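The Pink Plate

by Ishbel Strachan

Elspeth Forsyth came back to her mother's house in November, when the key no longer turned properly and had to be lifted a little in the lock. The solicitor in Butden had given her a folder and told her to take as long as she liked. She had taken a week off work. She thought a week would do.

The kitchen was the only room that had been altered. Her mother had spent most of her savings on it the year before she died, 2,000 pounds on the worktop alone, and had told no one until it was finished. Elspeth remembered the phone call. "I have a marble kitchen," her mother had said, and then talked about the bins.

It was strange to stand in it without her. The old sink had been one small bowl with a chipped corner. The new one had two, and a tap that stood as high as the bottom cupboard shelf at home.

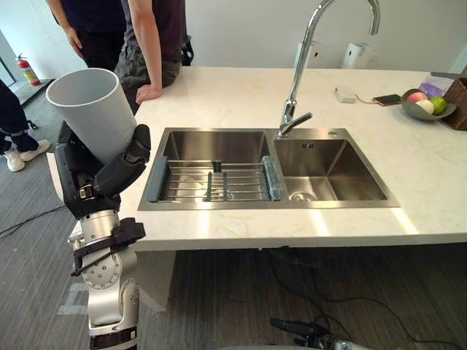 Elspeth filled the kettle and looked for something to drink out of. She had decided on the train that she would start with the crockery. There was a man coming from Stendum with a van, and he wanted everything wrapped and boxed before he got there.

She opened the first cupboard. Her mother had owned 126 pieces of china at the last insurance valuation, and the list was in the folder, typed, with a line through anything broken since. Most of it was Nisbet ware, white with a blue rim, and had come from an aunt. It had never been used. Elspeth wrapped it in newspaper and did not look at it much.

Her neighbour from across the lane knocked at four. Iona Dow had a key of her own but preferred to knock.

"You'll want the heating on," Iona said.

"I've got it on."

"It doesn't feel like it."

She sat down at the table with her coat buttoned and watched Elspeth wrap a gravy boat. After a while she took some newspaper and began on the saucers.

"Is the pink one there?" Iona said.

"Which pink one?"

"She had a pink plate. She had her toast off it."

Elspeth looked at the list. There was no pink plate on it. She went through the second cupboard, and the one over the fridge, and found it at last in the low one by the door, under the baking trays. It was quite plain. There was dust on it, so she took it to the sink.

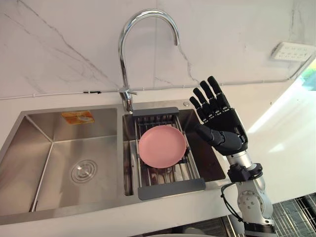
"That's it," said Iona. "Murdo Crichton gave her that."

"Who's Murdo Crichton?"

Iona folded a sheet of newspaper in half and then in half again. "He had the boatyard at Curnine. She did his books for a bit, before you were born. He went to Canada."

"She never said."

"Well, she wouldn't. There was nothing to say. He asked her to go with him and she said no, and he gave her a plate."

Elspeth laughed, and then saw that Iona was not laughing.

"Just a plate?"

"There was a set. He could only carry the rest."

It was getting dark outside. Elspeth put the light on over the worktop. She tried to think of her mother at a boatyard, writing figures in a ledger, and could only see her as she had been at 80, in her blue cardigan, asking whether the bins had gone out.

"Did she regret it?" she asked.

"I never asked her," Iona said. "She liked her toast."

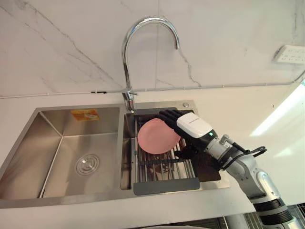

Photo: Heriberto Quezada

They finished the saucers by six. Iona went home to feed her dog and said she would come again in the morning if she was wanted. Elspeth said she was.

When she had gone Elspeth wrote her name on the lids of the boxes and pushed them against the wall. Then she dried the pink plate on her sleeve, cut two slices from the loaf she had brought with her, and put them under the grill.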